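Pranum Table Task Project
Progress report to the Gadness Fund
Period covered: February to 2nd July

1. Summary

The main event of this period was the open day at our Usman Street workshop, where the two-handed table setup was shown to people outside the project for the first time. The grant agreement asks for one public demonstration before the second payment, and this report is meant to cover that condition. It also gives the position on recording, spending and the items carried over from the last report.

2. Work since the last report

In February the left hand was still going back to the supplier with a finger that stuck when it was half closed. The replacement part came and has held up since. Both hands are now the same version, so the same settings can be used on each side. We had kept two sets until then, and it caused several lost afternoons.

The recording software, Preritus, was moved to the newer computer. Old sessions open in it without conversion. We now have 2841 recorded runs, all taken with an operator guiding the hands. Runs where the operator gave up partway are kept and marked as such - the fund's technical reader asked for this last time, and we agree it is more useful than deleting them.

The written task list has been cut to 21 tasks. The ones we dropped needed soft bags or lids, and we do not expect to return to them under this grant.

3. The open day

We had 77 visitors, mostly in the afternoon. They came from local schools, two care homes, a packaging firm and the other units in the building. Entry was free and no booking was needed. Groups were taken through in turns, with a short talk at the door, then the demonstration, then time for questions.

We ran seven tasks for each group. All of them were everyday table tasks: moving a food item to a plate, picking up a mug by its handle, clearing things to one side, and similar. An operator drove the hands for the first part. The second part was run from the learned program with the operator standing by at the stop button.

The guided part went well with every group. The learned part was uneven. Moving a single item to the plate was reliable for most of the day. Picking up the mug was poor, and with two groups we stopped it and went back to guided control. We told visitors plainly when this happened. Several of them said they found the failures more interesting than the rest, and the questions afterward were better for it.

The talk at the door was too long for the younger groups and we shortened it after lunch. The view for people standing at the back was also bad. A second screen would fix this, and we have priced one under section 5.

4. Notes on the table and the objects

The technical reader asked for more detail on what is put in front of the hands and how it is laid out. The present table has a white top with a faint gray grid, and there is dark cloth behind it. Objects go down by hand between runs. We vary the layout, but for the place-on-plate tasks the plate normally stays near the middle so that either hand can get to it.
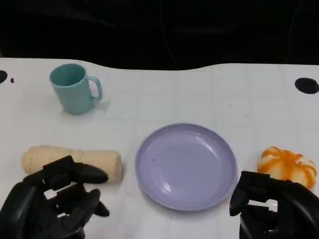
Shapes are chosen so that they ask for different grips. A roll can be taken from above with the fingers spread. A small ribbed pumpkin needs the fingers further around it and tends to turn if they close unevenly. Plates and mugs are plastic, in plain colors, and light enough that a knock does no harm to them or to the fingers.

A shiny plate can throw a highlight under the overhead lamps, and we think this affects the learned program, though we have not tested it properly. Matte plates are on order. We will record the same tasks with both kinds and include the comparison in the next report.

5. Spending

Spending is within the approved budget. The finger repair was covered by the supplier. Printing and refreshments for the open day came out of the outreach line, which has a small amount left. We would like permission to use the remainder for the second screen.

6. Next period

- Record more mug runs, with the handle turned in different directions.
- Finish the plate comparison.
- Send the task list and the marked runs to the technical reader.
- Return visit to one of the care homes, if transport for the table can be arranged. The table does not come apart easily and will need a van with a lift.

Receipts and the visitor comment sheets are attached separately.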